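Print this page | E-mail this page

Seasonal Work at Omidora Lodge: Frequently Asked Questions

When does the season start?
Most jobs start in May. A second, smaller group starts in July, mainly in housekeeping and the dining room. If you can only work from July, say so on your application.

Do I need experience?
For the front desk and housekeeping, no. Line cooks need one full season in a commercial kitchen. Dishwashers are trained on their first shift.

How many hours will I get?
Full-time staff are scheduled for five shifts a week. Shifts run up to 9 hours with an unpaid meal break. Extra shifts are posted on the board outside the staff dining room and go to whoever signs up first. Saturday is changeover day for the cabins, and all housekeeping staff work it.

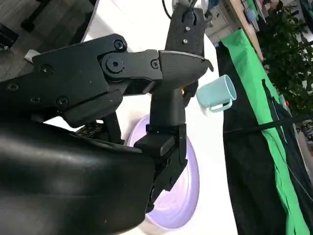
Is housing provided?
Yes. Staff rooms are shared, two to a room, and cost $470 a month, taken out of your pay in two parts. Bedding is supplied. Towels are not. Couples can ask for a room together, but both people must be employed by the lodge.

Can I bring a car?
Yes. Staff parking is in the gravel lot behind the Sikora building. Please do not use the guest spaces, even overnight. If you are coming without a car, the bus stops in Bostelthorpe and we will pick you up there if you send us your arrival time two days ahead.

What about meals?
Three meals a day are included while you live in staff housing. Tell Shota Aoki in the kitchen about allergies before you arrive. Days off are covered too, but you have to eat during the posted hours.
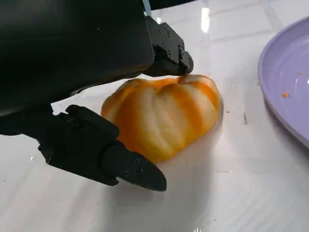
Is there phone service?
It is poor in the staff rooms and better near the office. Wi-Fi is free in the staff lounge and shuts off at midnight.

Is there an end-of-season bonus?
Staff who finish their agreed dates get $900 with their last paycheck. If you leave early for any reason other than illness or a family emergency, the bonus is not paid.

How do I apply?
Pick up a form at the front desk or ask for one by e-mail. Thodoris Xenos handles all hiring and does phone interviews in the afternoon. Expect to wait two weeks for an answer. We do not hold rooms until your signed agreement has come back.

Print this page | E-mail this page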